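Does mixing in failed demos help with brick stacking?

Esperanza Marchetti
The Torkum paper trains on 633 two-arm demos and says keeping the failed ones improved the results. Has anyone got the same? We tried it in January and saw no change.

Ayman Fakhoury
Yes, but only after we labelled the failures. Unlabelled, the policy just copies the bad grasps. We ran 20 trials per setting on toy bricks, both arms over the same brown mat.
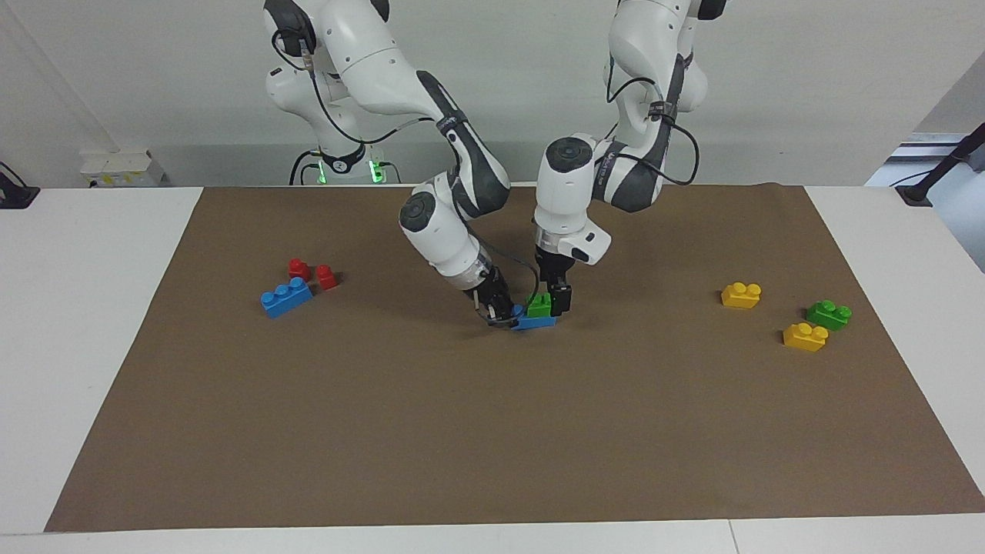
Quiambao
Which action chunk length, though? At 47 steps I got no gain from labels either. Shorter chunks did better for me.

Sterer
following, same problem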